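Clendholm Family Fun Day: planning meeting, October
Minutes of the games group

Present: Azucena Nava (chair), Frauke Dreßler (minutes), plus five from the stalls team
Apologies: the Majumder family, who have already promised cakes

1. Last meeting
Minutes agreed. The hall is ours from 10 am, with setting up from 8.30.

2. Fish scooping stall
Azucena was delighted with how the fishing game is coming along, and so was everyone else! It needs so little: a blue plastic tray with shallow water in it, toy fish, a small net with a thin handle, and a green bucket and a pink bucket standing beside it.

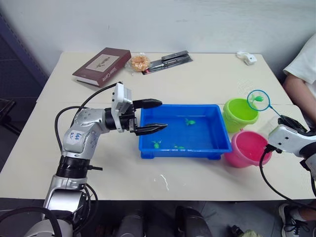

We talked for a good while about rules. Frauke wanted a timed round of 90 seconds for the over-sevens, and the little ones can scoop for as long as they like. Agreed with great cheer. Green fish go in the green bucket and pink fish in the pink one, so even the smallest players get a bit of sorting in as well. Last year's hook-a-duck took 82 goes and we would love to beat that.

Frauke asked if one colour at a time would be better for toddlers. The feeling was that pink and green mixed together looks far more fun, and it gives the older ones something to aim for.
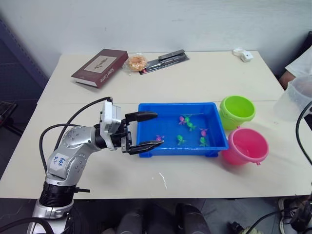

Water depth came up next. Shallow is best, as small arms can reach and there is less to mop. Towels on the floor both sides, please, and a spare jug for topping up. Azucena has a lovely wipe-clean cloth if we want one under the tray.

The net was much admired. Fine white mesh, blue hoop, and light enough for a three-year-old. We'd like a second one so that brothers and sisters can play together.

Action: Azucena to buy another net. Frauke to paint the sign (she is thinking waves!). 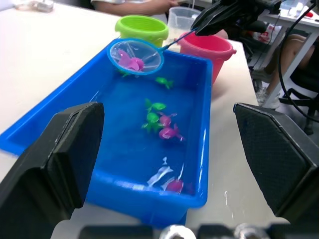
3. Prizes and money
We have £263 in the kitty. Agreed to spend up to £82 on stickers, bubbles and bouncy balls. Every child gets a sticker, whatever they catch.

4. Any other business
Curkent Road will be open for parking until 5 pm. More bunting wanted, any colour.

Next meeting: same place, 7 pm, date to follow by email.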